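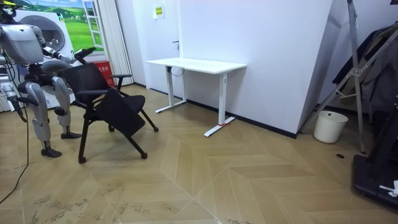

*The black office chair on the wooden floor.*

# "A chair is a tool, like a hammer"

August 13, 2023

The owner of the repair shop on the lower street in Oldale did not want her name in our newsletter. "Write only that I fix chairs," she told me, and she put water on for tea. She has fixed chairs for many years, first in Brandes, in the stock room of a furniture dealer, and now for herself.

I asked her what people do wrong when they sit.

"They buy the chair and they never touch the levers," she said. "The seat stays at the height from the shop. Then after 2 years they come to me and say the chair is bad for the back. I ask them to sit, and I see their feet are not on the floor."

She keeps a paper book of every job. The last number in it, on the day of my visit, was 1,271. Most of these were gas lifts and wheels. A new gas lift costs 60 with the work included, and she thinks this is a fair price, because many customers were ready to throw the whole chair away.
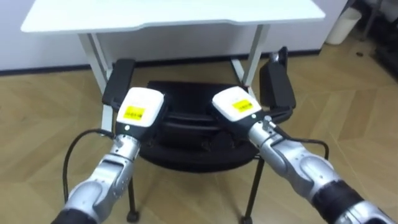 *Office chair in front of a white desk.*

Last November she got her largest order. The town library in Lurska asked her to look at 165 chairs from the reading rooms. It took her the whole winter. "I learned that library people sit very quietly, but they lean back very hard," she said, and laughed for a long time.

We spoke also about fabric. She prefers wool, even if it is more expensive, and she does not like leather for persons who work in a warm room. For cleaning she uses a soft brush and a little soap. The strong sprays, in her opinion, make the cloth stiff.

Does she sit well herself? "No, I stand," she answered. At home she has one kitchen stool from her grandmother, with no back at all, and she eats her breakfast on it every day.

Before I left, she asked about my own chair. I had to say that one wheel makes a noise. She gave me a small bag with a used wheel inside and did not take money for it. The shop is open in the mornings, two doors from the Zidetero bakery.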